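Monday, late

I'm writing this with my feet up and a mug of tea going cold beside me, because if I leave it until tomorrow I'll only remember the tiredness and none of the good parts. We were collecting for the Talpur set again, the hand tool tasks, and I had the red screwdriver and the soldering iron on the blue mat for most of the day.
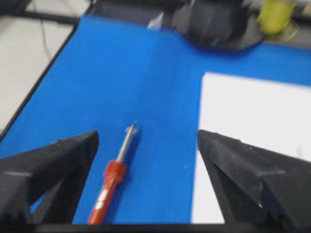
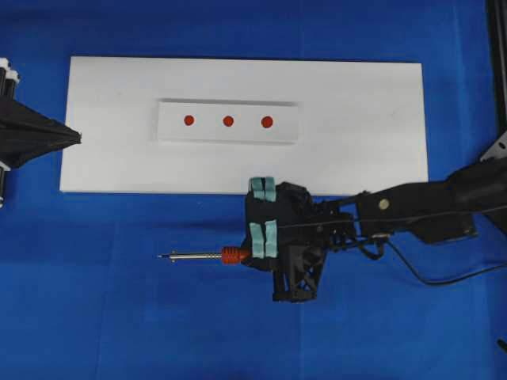

The screwdriver from the wrist camera, then the soldering iron in the gripper over the blue.

We kept 23 episodes and threw out 16, and I do feel a little sorry for the ones we threw out! A few were my own hesitating. I get right up to the handle and then dither, and I worry that the model will grow up to be a ditherer too, so out they go. The rest were grasps I simply didn't like, a bit too far down the handle or with the wrist turned oddly.

The soldering iron is the one I've grown fond of. Having the white block with its three red dots on the board gives me something definite to aim for, and once I stop thinking about my hands (easier said than done after lunch) the approach comes out lovely and smooth.

Fornari want 500 episodes before they'll start a training run, and the full plan says 1,000, so there's a long September ahead of me. I don't mind it as much as I thought I would. Tomorrow I'll move the paper over to the other side, try some new starting poses, and please, please remember to label as I go.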